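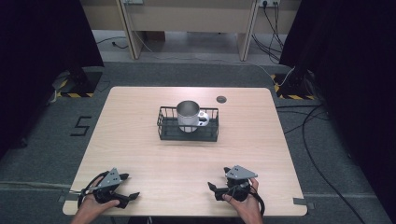

# White mug in a black wire basket: a ring that keeps coming back and a table that won't clean evenly

**Posted by plustirton_desk, 05/02/2023**

I keep a mug in a shallow wire basket on a light wood-grain table. The mug is white outside with a shiny silver-gray interior rim. The basket has thin vertical bars and a solid base, so water collects under the mug if I put it back straight after washing.

Two problems:

- A dull ring on the base of the basket that returns within 14 days of cleaning.
- The tabletop looks patchy near the middle. I can't tell if that is a worn finish or cleaner residue.

I use Rivow surface spray on everything. The table was bought second-hand in Arnville in January and came with no paperwork. Is it safe to scrub?

---

**grainline**

Don't scrub until you know what the surface is. Light falling on a smooth top washes out the grain wherever it reflects, and that alone can pass for wear. Look at the same area from the other side of the table. If the pale patch moves with you, it is glare.

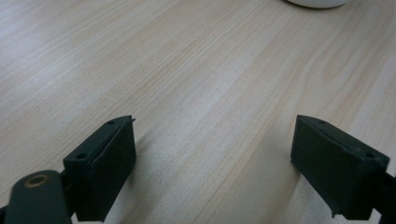

*Photo: plustirton_desk*

The bright area across the center and right is where the grain gets faint, and it reads as reflected light to me. I can't rule out residue from a photo. To check for it:

1. Wipe one small section with a damp cloth and plain water.
2. Dry it with a second cloth, moving along the grain.
3. Leave it for 5 minutes, then compare it with the section beside it.

If the wiped section is clearer, repeat over the whole top and use less spray from then on. If there is no difference, leave it alone. Avoid abrasive pads on any smooth wood-look surface, and keep water out of the cable grommet.

---

**carbone_kitchen**

For the ring: it is probably scale. Equal parts white vinegar and water on the basket base, 5 minutes, rinse, dry. Test a corner first if the black is a painted coating. Dry the foot of the mug before it goes back. Keep the vinegar off the silver rim, some metallic finishes go dull.

---

**tapwater2**

I just put a folded paper towel under mine. Change it when it gets wet.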